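Klebt eure Nullpunkte ab, bitte!

Ich bin jetzt seit 16 Monaten für unsere Zelle zuständig, und wenn mich jemand fragt, was ich da den ganzen Tag mache, dann sage ich meistens: putzen, Kabel legen, Klebeband. Das klingt nach Koketterie, ist aber leider mein Stundenzettel. Programmiert wird bei uns in Skidcombe auch, klar, das macht vor allem Seo-ah, und sie macht es großartig. Aber die Zelle läuft oder läuft eben nicht wegen Dingen, für die es in keinem Angebot eine Zeile gibt.

Mein Lieblingsbeispiel ist der Tisch. Zwei Arme, ein Tisch, ein paar Becher und Flaschen, fertig. Als wir angefangen haben, stand die Platte frei im Raum, und wer mit der Hüfte dagegenkam (ich!), hat sie ein kleines Stück verschoben. Kein Mensch merkt das. Der Greifer merkt es sofort, der fasst dann nämlich knapp neben den Flaschenhals, und alle suchen zwei Tage lang im Code. Seitdem gibt es bei mir Klebeband an der Tischkante und morgens um sieben einen Blick darauf, bevor irgendwer den Rechner hochfährt.
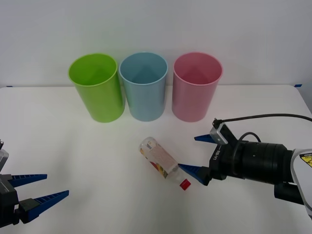 Drei Becher, eine liegende Flasche, beide Greifer offen: unser Tisch in der Zelle.

Mein zweites Steckenpferd sind die Finger. Die geriffelten Innenflächen setzen sich zu, mit Staub, mit Resten von Etikettenkleber, was weiß ich, und dann rutscht so eine glatte Plastikflasche halt durch. Die übliche Reaktion ist, die Greifkraft hochzudrehen. Ich kriege da Puls! Erst bürsten, dann messen, dann meinetwegen drehen. Narayanan hat bei uns mal an einem Nachmittag die Kraft in 6 Schritten erhöht, bis die Flasche eine Taille hatte, und hinterher war es ein Fettfilm. Er erzählt das inzwischen selbst, also darf ich auch.

Und die Kabel, ach, die Kabel. Alles, was am Handgelenk hängt, wird bei jeder Drehung mitgebogen. Legt man die Schlaufe zu knapp, zieht sie am Stecker, legt man sie zu großzügig, fegt sie einem irgendwann die Becher vom Tisch. Den richtigen Bogen findet man nur, indem man den Arm langsam durch alle Stellungen fährt und danebensteht, und genau dieses Danebenstehen will keiner bezahlen. Der Herr von Brolla, der uns die Wartung verkaufen wollte, hatte eine hübsche Tabelle mit Intervallen dabei. Danebenstehen kam darin nicht vor.

Ich will gar nicht gegen die Software stänkern. Ich finde bloß, dass wir die Leute mit der Bürste und dem Klebeband zu spät dazuholen, meistens erst, wenn schon alles steht und seltsam zuckt. Setzt sie beim Aufbau mit an den Tisch! Bei der nächsten Zelle, die im März kommt, darf ich von Anfang an mitreden, das hat mir Aurelio versprochen. Die Rolle Klebeband habe ich schon bestellt.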